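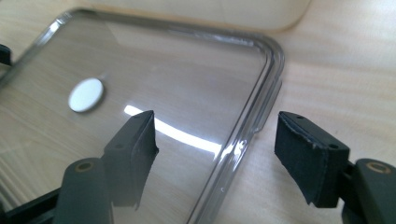 On a Thursday evening in the old sorting hall in Gallmont, 20 people are arguing about a bus stop, and it is the best night out I have had in months.

The bus stop is at the top of Hemon Road. The council wants to move it 400 metres down the hill, to a spot outside the new health centre. Half the room thinks this is plain good sense. The other half would like to know who is meant to carry their shopping back up. A man in a green anorak has brought a map he drew himself, with the steep part shaded in, and it is being passed from table to table with great respect.

This is a sitting of the Gallmont residents' assembly, and nobody in the room was elected to be there. Their names were drawn by lot. In August a letter went to 1000 homes across the district, 549 of them wrote back to say they were willing, and from those the town drew its 20. They serve for a year, they are paid for their evenings, and the council has to answer every proposal they make, in writing and in public. It doesn't have to say yes. (It often doesn't!) But it does have to explain itself, and in a town where planning decisions used to turn up as a laminated notice on a lamp post, that feels like a small revolution.

Milagros Daza opened her letter standing up in the kitchen and nearly put it out with the recycling. "I thought it was somebody selling windows," she told me. She works early shifts at a bakery and had never been to a council meeting, partly because they start at two in the afternoon. The assembly starts at half past six, and there is soup. She has now spoken in front of the full council twice, once on street lighting and once, at some length, on drains.

"I was shaking for the lighting," she said. "By the drains I was quite rude."

The idea came from Anneliese Heitmann, a councillor for the eastern ward, who spent three years trying to get it through. Her first attempt lost by a wide margin. Her second was sent off to be studied and came back with a cost attached that would have paid for a swimming pool. The third version was shorter, cheaper and written in words anyone could follow, and it passed late at night by a single vote. She still has the voting slip pinned up over her desk.

Not all her colleagues have come round. Emerson Cordeiro, who leads the opposition group, voted against it and would do so again. His point is a serious one and he makes it well. Councillors can be thrown out if people don't like what they do, and members of the assembly can't. "If they get the bus stop wrong, who do you shout at?" he asked me. "You shout at me. So I'd like to be the one deciding." He does come to the sittings, though, and sits at the back with his coat on, and I saw him writing things down.

What surprised me most was how much time goes on listening. Before any vote the members hear from people who know the subject, and they can send for whoever they like. For the bus stop they called a driver, a nurse from the health centre and Vilgot Hägglund, who runs timetables for the whole valley and arrived with a folder as thick as a loaf. He explained why a stop on a slope is hard on the brakes and why moving one stop shifts eleven others by a minute or so. I have sat through budget debates with less in them — and far fewer jokes.

Toshiko Hosoda chairs the sittings. She is a retired maths teacher and has the gift of making a silence feel comfortable. When two members began talking over each other about parking on Vincze Street, she just waited, looking interested, until they both stopped and one of them apologised.

The vote came shortly before nine. By twelve to eight they backed a third choice, which had not been on the paper when they walked in: keep the old stop, add a new one by the health centre, and drop the little-used one by the cattle market. Hägglund thought he could make the minutes work. The man in the anorak asked for his map back.

The council has six weeks to reply. Daza has already booked the evening off.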